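Teaching a two-arm rig to pick up wrapped sweets

If you have built a small pair of arms on a rail and can already drive them by hand, the next job is the really fun one – getting them to pick up something awkward! Blocks are fine for a first evening, but they're stiff and they never slide about. Wrappers crinkle, shine and turn as you touch them, and you learn far more about your grip from them.

I worked this out on Redenton, the second rig I've put together at the Tramevgate workshop. You will need both arms bolted down, a camera near each gripper, one fixed camera looking over the whole space, and a handful of packets.

Step 1. Clear the cables. Move each arm slowly to its furthest reach and watch the loops. If one pulls tight, give it more slack now.

Step 2. Lay out the packets. Spread them within reach of both arms and leave gaps at first. You can bunch them up later, when you're feeling brave.

Step 3. Check both views before you move anything. 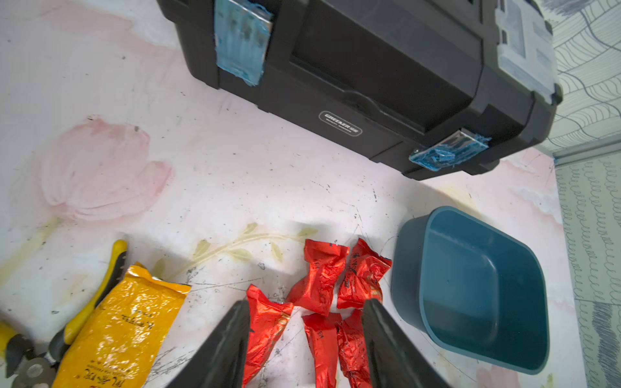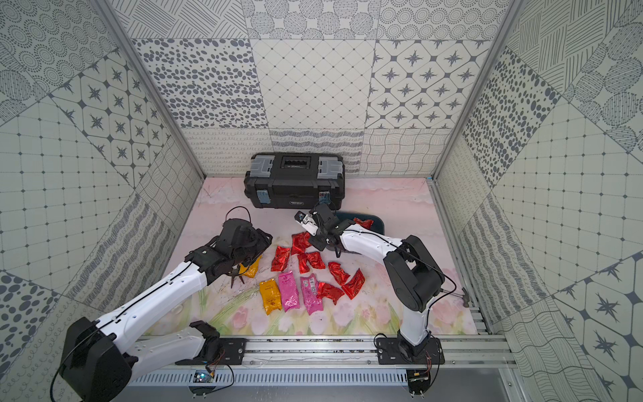
Step 4. Set the closing speed. I started at 89 on my own slider and it was far too keen, so drop it until the fingers close gently, then work back up in small steps. Red foil throws bright highlights under even light, so it's worth judging the grip from the close view as well as the wide one. Aim for the middle of the wrapper, keep the fingers low and come in along the pinched ends if you can.

Step 5. Try one arm at a time. Do 3 clean lifts with the left, then 3 with the right, and put each packet back somewhere new. Only then run the two together. Keep the first shared runs slow, with a hand near the power switch, and decide in advance which arm gives way in the middle.

Step 6. Save your settings. I call each set after the job – mine for sweets is Cesten – and write down the speed, the finger height and the starting pose.

If packets keep spinning out, lower the fingers a touch before you change anything else. That cured most of my misses in one afternoon, and I was grinning for the rest of it! Flat packets are harder, and I'm still playing with a sideways nudge to lift one edge first.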